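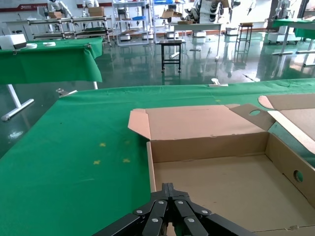 Re: [stores] One lead per box?

On 7/25/26 the Jonthorpe stores desk wrote:
> Proposal for September: every mains lead gets coiled, tied and put
> in its own carton. The Festen cupboard takes 558 cartons, so there
> is plenty of room. Comments to the list please.

Plenty of room for what? The last stock sheet I saw had 730 leads on it. Unless the cupboard has grown, that leaves a lot of leads with nowhere to go, and we'd be paying for cardboard to store air. 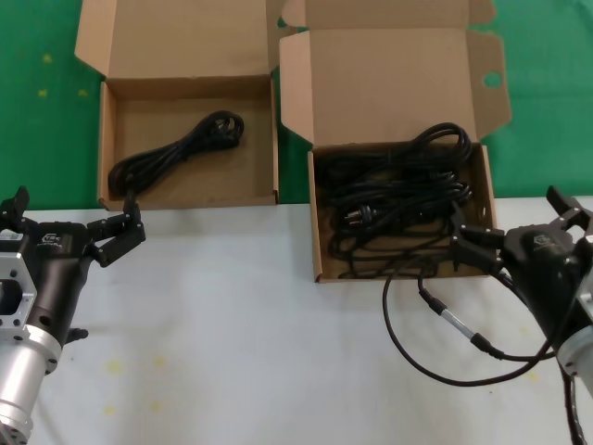 One lead in the left-hand carton, a heap in the right.

I accept the right-hand one is a mess. I wouldn't want to pull a single lead out of it in a hurry either. But look how much floor is left over in the other.

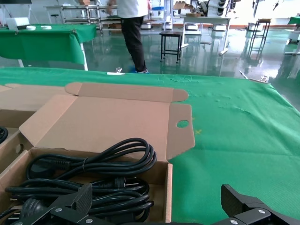
Black leads in a tan carton. A twist tie is doing its best near the top.

Cundau tried the single-carton idea and went back to shared ones. Pritchard never bothered – they tie each lead and put 5 to a carton. I'd copy that before buying anything. My own order of work would be:

1. Tie every lead near the middle, snug but not tight. A thin twist tie will do.
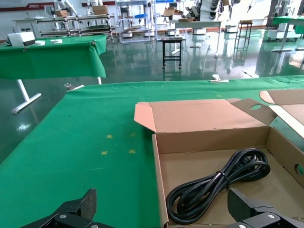
2. Put 5 tied leads in each carton, plugs all at the same end.

3. Write the lead length on the flap, in pen. The stickers fall off.

I'm willing to be shown wrong, but I'd want to see a trial of 4 cartons first.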